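Shared 262 times | 47 comments

The Quiet Planner
Short fiction

The planner stopped at step nine again.

She scrolled up through the log. Steps one to eight were fine: approach, align, close, hold. At step nine it was supposed to choose between the chopsticks and the holder, and it had written the same line each time. Waiting for a better view.

She had written that line herself, in July, when the module was still called Callidau and she was the only one using it. It was meant for bad lighting. The kitchen had plenty of light.

She opened the clip the planner had stopped on and put the confidence map next to it. The chopsticks scored high, all four of them. The holder scored high too. There was no reason to wait.
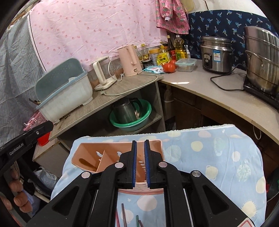

Step nine: the pink holder gripped, chopsticks on the cloth.

She lowered the threshold and ran it again on the simulator. Waiting for a better view. She took the threshold out completely. The log ran to 3,392 lines and ended the same way.

At Enton they would have told her to retrain and go home. She made tea and read the code from the top.

It was in the scoring function. Months ago she had added a small penalty for moving anything that had been put down on purpose, and then forgotten it. The planner had looked at the chopsticks, all pointing the same way on the cloth, and decided that somebody meant them to be there.

She put her cursor on the penalty and held down the delete key for two characters. Then she undid it. Under step nine she added a new action, ask, and started writing what it should say.

47 comments

More stories
Tulard Station, Night Shift
The Last Update for Woo
1,000 Small Corrections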